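Clelia: guesthouse and homestay listings for the Cheetham valley

Data card, version dated 22/08/2020
Maintainers: Aniela Piątek, Ayman Ghanem
Field checks: Lauri Kauppinen

Summary

Clelia is a table of places to stay and eat along the Cheetham valley, compiled for trip planners and for people testing itinerary software. It holds 967 records. Each record is one property. A property that changes its name keeps its record number, and the old name moves to the former_name column.

The first release, in April, held 800 records and covered only the lower valley, from the ferry landing to Plulten. The present release adds the upper valley and the lake road as far as Trukeck.

Files

listings.csv: one row per property, UTF-8, comma separated, header in the first row.
seasons.csv: opening and closing periods, joined to listings.csv on record_id. A property may have several rows.
access.csv: nearest bus stop, boat landing and parking area, with walking time in minutes.
photos/: views supplied by owners or taken on field checks. Not every property has one.
CHANGES.txt: additions, merges and withdrawals.

Columns in listings.csv

record_id: integer, never reused.
name: as painted or printed at the property. Spelling is not corrected.
former_name: may be empty.
type: guesthouse, homestay, cabin, campsite, inn or tea house.
village: from the list in access.csv.
beds: integer. Empty if the owner did not give a number. Zero is used for tea houses with no rooms.
meals: none, breakfast, half or full.
price_low, price_high: per person per night, local currency, tax included.
step_free: yes, no or unknown. Only set to yes after a field check.
checked: yes if a maintainer or field checker has been there, otherwise no.
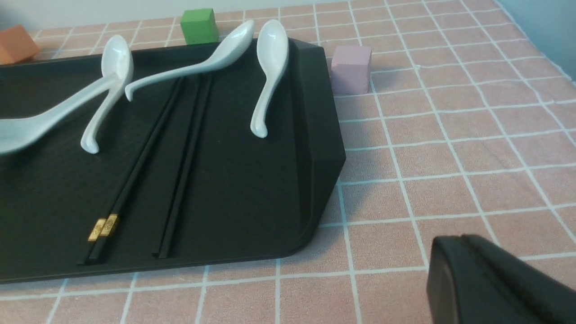

Prices are the ones quoted to a walk-in guest. Several owners offer a lower rate by phone, and a few charge more during the boat festival; neither is recorded. Where an owner quoted a single price, price_low and price_high are equal.

Collection

Records came from three sources: the notice boards at the landings, a mailed form, and visits on foot. The form was written by Carol Bunting and went out in two languages. Owners who did not answer were called once. If there was still no answer, the record was kept with name, type and village only.

Field checks were done by bus and bicycle. The upper valley has 40 properties above the last bus stop, and most of these are unchecked.

Known problems

Village boundaries near Plulten are drawn differently on the two maps in common use. We follow the bus company map. Eleven was entered as "II" on several scanned forms; 11 beds is therefore the correct reading for records 212 and 587, which earlier copies gave as 2.

Tea houses are undercounted. Many open only when the weather is good and have no sign.

Walking times in access.csv assume an adult without luggage. They were measured going uphill where there is a hill.

The type column is the owner's own choice. Some places listed as inns would be called guesthouses elsewhere in the valley. Darren Wragg has proposed a fixed rule based on bed count. It has not been adopted.

Suitable uses

Trip planning, route testing, teaching joins and missing values. Ranking properties by quality is not supported, as there are no ratings. Do not use the price columns to track change over time, since the lower valley was not priced again for this release.

Personal data

Owner names, phone numbers and house numbers have been removed. An owner may ask for a record to be withdrawn. Withdrawn records leave a gap in record_id and are listed in CHANGES.txt by number only.

License and citation

Free to copy and adapt with credit to the maintainers. Please cite as: Piątek and Ghanem, Clelia, with the version date.

Corrections

Send the record_id, the column and the new value. Corrections without a record_id take longer. Please send one property per message.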